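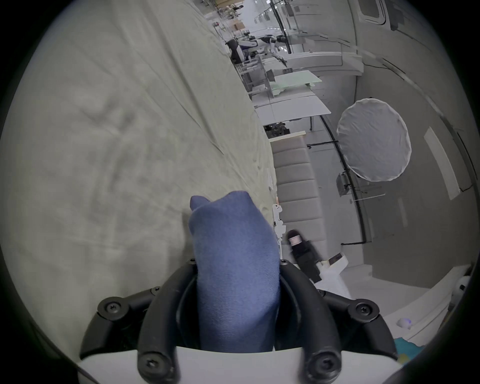
示教到底是什么意思？

由人把一件活儿做给机器人看，机器人从记录下来的动作里学会怎么做，这个过程就叫示教，英文里常写作 teaching by demonstration。

我写这个词条之前翻了不少旧笔记，发现大家嘴里的“示教”其实指好几件事，先理一理吧。最老的一种是拖动示教：抓着机械臂的末端，硬把它掰到想要的位置，按一下记录，再掰下一个。我入行时在 Pelletier 车间学的就是这个，师傅 Ginette Cormier 嗓门很大，掰歪一点她隔着半个车间都能听出来（真的是听，关节会响）。拖动示教对付焊接、码垛挺好用，碰到布料就很狼狈，衣服抓起来是一个样，放下去又是另一个样，记几个固定点位没什么用。

第二种是遥操作，人坐在一边，用主手、手柄或者头显带着机器人动。好处是录下来的就是机器人自己的关节数据，拿来就能训练。坏处嘛，慢！我第一次遥操作叠一条毛巾花了7分钟，Océane Kennedy 在旁边喝完了一整杯咖啡。延迟稍微大一点，手就会不自觉地过冲，新手基本都栽在这儿。

第三种是手持夹爪，这几年特别热闹。人直接握着夹爪干活，夹爪上的相机跟着录，机器人本体可以完全不在场。卧室、厨房，拎着就能去，叠衣服、收袜子这种软塌塌的活儿尤其适合。
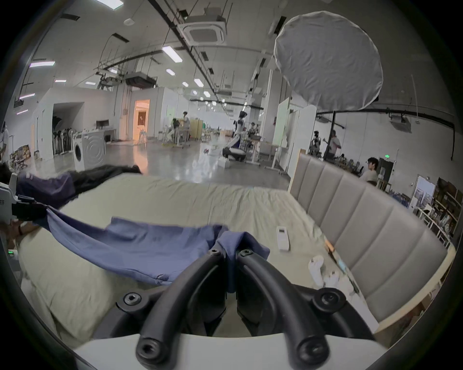 手持夹爪录的数据，换一台机器人还能用吗？

能用的前提是末端夹爪和相机位置与录制时一致，手臂本身可以不同，但录到的轨迹得落在那台手臂够得着的范围里。

再说说数据量。Liltlow 项目里我们录了2310条叠衣服的示教，Florence Cormier 一条一条看过，剔掉的多半是同一个毛病：人的手太快。人捏住衣角一甩就平了，机器人可甩不出来。所以我现在带新人只强调两件事，动作放慢，夹爪别挡住相机看布边的视线。双手配合的时候还要再慢些，一只手拉住，另一只手再去找下一个抓点。

术语上也有点乱。Vateck 的手册管一条完整记录叫“片段”，Cirau 那边叫“演示”，Hélène Beaulieu 写文档时两个词混着用，我也懒得改了。“轨迹”则只指位置和姿态随时间的变化，不含图像，这个最好别混。

相关词条：模仿学习、遥操作、末端执行器、柔性物体操作。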